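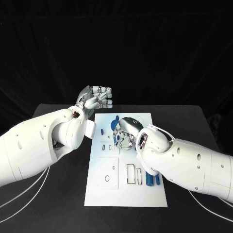
Canan Canpolat thinks the drift is in the reference cell and wants the whole July series struck from the record. I don't agree yet, and the entry for today is mostly an attempt to settle it one way or the other.

Wednesday, February 5, 2025

Conductivity of the rinse water, Komgate supply. Continued from the previous page.

Background for anyone picking this book up cold. The Komgate water comes off the main, through the softener, then through the mixed-bed column, then into the 25 litre carboy. We read it at the carboy tap. The Sarnum meter is used for the daily figure and the old bench bridge for checks. Since the column was repacked the two have not agreed, and the gap gets wider the purer the water is. At the dirty end they match to within the last digit.

Canan's argument: the reference cell was left dry over the summer, the platinum black has gone patchy, and the cell constant is no longer what the label says. If so, every check made against it from July onwards is wrong by the same factor.

My objection is in the words "same factor". A wrong cell constant multiplies everything. It should show at the dirty end just as plainly, and there it doesn't. An error that grows as the reading falls looks more like something added: carbon dioxide from the air, a leaching tube, or lead capacitance on the bridge.

Checks done this morning

Made up potassium chloride standard from the oven-dried salt, fresh bottle. Temperature bath set to 25 and left an hour. Three fillings of the reference cell, first discarded. Second and third agreed. Cell constant comes out within the tolerance on the label. Repeated with the spare cell, same result. So the platinum is not pretty but it is doing its job. Birsen looked at it under the hand lens and says the bare patch is on the back of the plate, near the weld.

Swapped the bridge leads for the short screened pair. Small change in the balance point, in the right direction, too small to account for the gap.

Drew water into a stoppered flask under nitrogen and read it with both instruments without opening the flask to air. Gap closed by more than half. Let the same water stand open on the bench with the stirrer going and the reading climbed, fast at first, then flat. That is carbon dioxide.

The sampling procedure says to draw into an open beaker for the bridge and to use the flow cell for the Sarnum. The two instruments have therefore been reading different water. Before the repack the column was poor enough that the gas made no visible odds.

What is left over

There is still a remainder after the nitrogen test. Candidates, in the order I would look:

Tubing. The carboy line was replaced with the clear soft stuff when the old one split. Nevzat has a length of the harder Norðdahl tubing in the drawer under the balance. Ask before cutting.

Temperature correction. The Sarnum applies a single straight-line coefficient. For very clean water this is wrong, and more so away from 25. The carboy stands by the outside wall and is cold at this time of year. The flow cell was well under bath temperature when I checked it. Worth doing properly with the table, page 52 of the blue handbook.

Meter zero. Not checked. Needs the blanking plug, last seen at Hustamthorpe.

On the July series: leave it in, with a note in the margin that bridge values were taken in open beakers and read high for clean water. The Sarnum values stand. Run 461 should be struck regardless — the carboy was changed halfway through and whoever filled in the sheet put both halves under one number.

To do

Rewrite step 4 of the sampling sheet: stoppered flask, filled from the bottom, overflow two volumes.
Ring Hustamthorpe about the plug.
Soak test on both kinds of tubing, overnight, same batch of water, glass blank alongside.
Label the spare cell. It currently has tape on it saying "other one".

16.40. Soak test started. Soft tubing in flask A, hard in flask B, blank in C. All three filled from the carboy and stoppered under nitrogen. Aisling will read them at eight, before the bath is needed for the viscosity work.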